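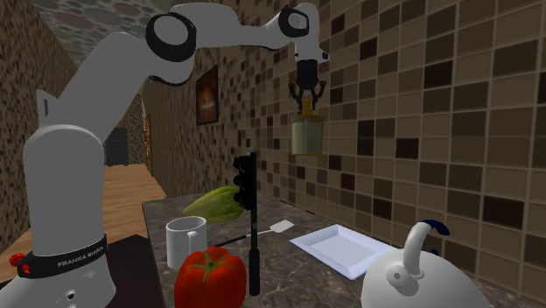

How long should a robot demonstration last if most of the visitors have never seen one before?

Five minutes of robot, then as long as people want for questions. We tried longer at our first open day and lost half the room, so the running order below is built on short turns with plenty of gaps between them.

Running a kitchen-task demo at an open day

Written up after the Drestwood open day, February 2023, for anyone in the other workshops who fancies doing the same. It was a brilliant afternoon and I'd happily do it all again next week!

What we showed

Drestwood is an old school building (1896 over the door, and the wiring feels like it) and the hall has a decent projector at one end. We ran everything in simulation on the big screen. Visitors watched a simulated Franka arm at a kitchen worktop, picking up a small glass bottle by the neck with its two-fingered gripper. The rest of the worktop had things everyone knows from home on it, a mug, a tomato, a spatula, a kettle, and a little model traffic light as well. People get the idea straight away with a kitchen. At our first open day we used plain coloured blocks and spent the whole time explaining why anyone would care about a block.

Before the day

Visit the room with the laptop you are going to use. Plug it into the projector, sit in the back row and look at the gripper. If you can't tell whether the fingers are open or closed, move the view in closer. We changed ours twice and ended up with the arm taking up a good share of the picture, which looked far too big on my own monitor and just right from the back.

Copy the whole project folder onto the laptop. We keep ours on the shared drive, which is called Lundis, and the hall wifi can't be trusted to reach it. Start the demo once with the wifi switched off. This is how we found that the tile textures were still being fetched over the network.

Save three starting points:

Start A: arm up, nothing held, all the objects on the worktop.
Start B: gripper around the neck of the bottle, bottle still down.
Start C: bottle held in the air over the worktop.

Start C is the one you will use most. Visitors drift in halfway through a turn, and being able to jump to a lifted bottle and talk about the grip is worth the ten minutes it takes to set up. Name the files plainly. Ours were called final and final_new for a while, and I loaded the wrong one in front of a very patient family.

On the day

1. Open Start A before the doors open and leave it paused. A still picture on a big screen draws people in nicely.

2. Ask the room how they would pick up the bottle. Let them mime it – they will, children especially, and you get a lovely mixture of grips. Most go for the middle.

3. Run the reach slowly. We used half speed. Stop just before the fingers close and ask what could go wrong from there. Somebody always says it'll be knocked over, and you can show them that too if you have a bad run saved.

4. Close the gripper and lift. Keep quiet for this bit! It is very tempting to talk over it and it goes down much better without.

5. Pause with the bottle up and take questions. Turn the view so people can see the grip from the side, then go back to the main view before you carry on.

6. Reset to Start A and let a visitor choose what the arm should go for next. Only offer things you have practised. The mug was fine for us. The tomato was popular and we hadn't tuned it at all, so I said we'd have it ready another time and moved on.

Questions to be ready for

Is it a film? Have the keyboard within reach and move the view about while you answer. It settles the matter faster than any explanation.

Does it know what a bottle is? In our demo, no. We give it the position and the grip, and I say so. People seemed more interested after hearing that, and the follow-up questions were better.

Would the real arm do the same? Sometimes. Simulated glass doesn't slip quite the way real glass does, and lighting that looks kind on screen can be a nuisance for a real camera. The group from Mullum asked about this for ages and it was my favourite conversation of the day.

Can I have a go? Say yes if you possibly can. We had the Mykhailiuk controller plugged in with the arm slowed right down, and set it so that letting go of the stick stopped all movement. Give each person one try at moving the gripper over an object, then swap.

Packing up

Write down the questions you couldn't answer before you shut the laptop. Copy any good runs back to Lundis in a dated folder, and put the view back where it was for whoever uses the project next. Take the long HDMI cable home with you. Ours is still at Drestwood, on top of the piano.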